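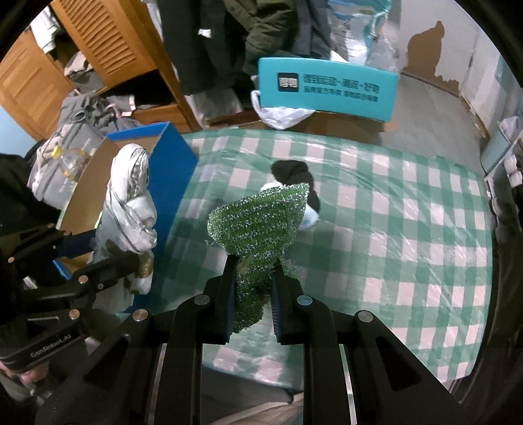
How long does a jar of Sadow Dill and Onion Dip Mix keep once it is opened?
An opened jar keeps its flavor for 4 months when stored in a dry cupboard with the lid closed tightly. A finished dip should be covered, refrigerated and eaten within 3 days.

Sadow Dill and Onion Dip Mix
Item 309
Net weight 85 g
Packed by Jatasier

Product Information
Sadow is a dry blend of dill, toasted onion, garlic, lemon peel and sea salt, prepared for use with sour cream, plain yogurt or softened cream cheese. It contains no added sugar. The blend is suitable for chilled dips, sandwich spreads and potato salad.

Directions
Stir two tablespoons of mix into one pint of sour cream. Cover and chill for at least one hour before serving, as the onion needs time to soften. For a firmer spread, use cream cheese and add a spoonful of milk if required. Taste before adding salt.

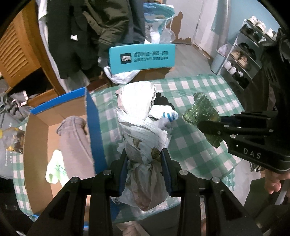 Trususness writes that the dip was too sharp after an hour but very good the next morning, and that half yogurt and half sour cream gave the best result with raw carrots and rye crackers. The same review asks for a larger jar.

Ordering
Sadow is sold by the single jar or by the case. Orders received before noon are packed the same day. The Ha range of sweet dip mixes is listed separately and may be combined with Sadow in one shipment. Unopened jars may be returned in their original packing.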